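Stream watchers on the Haslam reach 1,960 samples

The Haslam River has never had so many people looking after it! Residents taking part in the Poltell Stream Watch have now logged 1,960 water samples, almost 700 of them since March, and the map of the watershed is filling in beautifully.

Each sample takes a few minutes. People wade in at one of the marked access points, check temperature and clarity, dip a nitrate strip and send in the readings before they head home. Some stretches above Flistura had no regular monitoring at all until this project came along, and now they get a visit every couple of weeks.
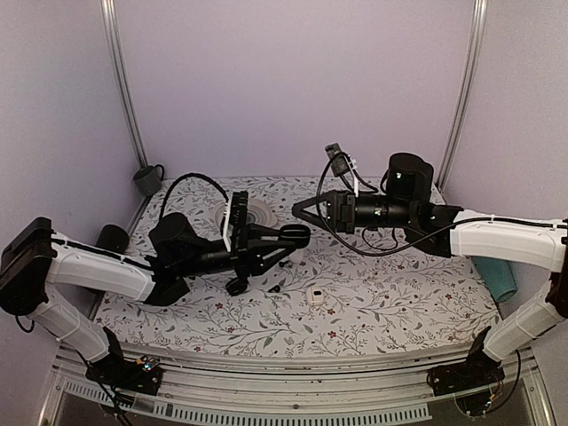 What happens to the readings once they are sent in?
They go into an open database run by the Prarnico Watershed Center, where staff compare them with lab results and flag anything odd for a second visit.

The early results are fascinating. Nitrate levels on five small tributaries jump after heavy spring rain and then drop back within days, a pattern the old monthly sampling would have missed (and the kind of thing that gets river people very excited). The center plans to put continuous loggers on those creeks next, with local samplers checking them against hand readings.

New samplers are welcome all summer, and kids can join with an adult. Training sessions start at 5 p.m. at the Flistura boat landing. Bring boots and a towel, test kits are provided.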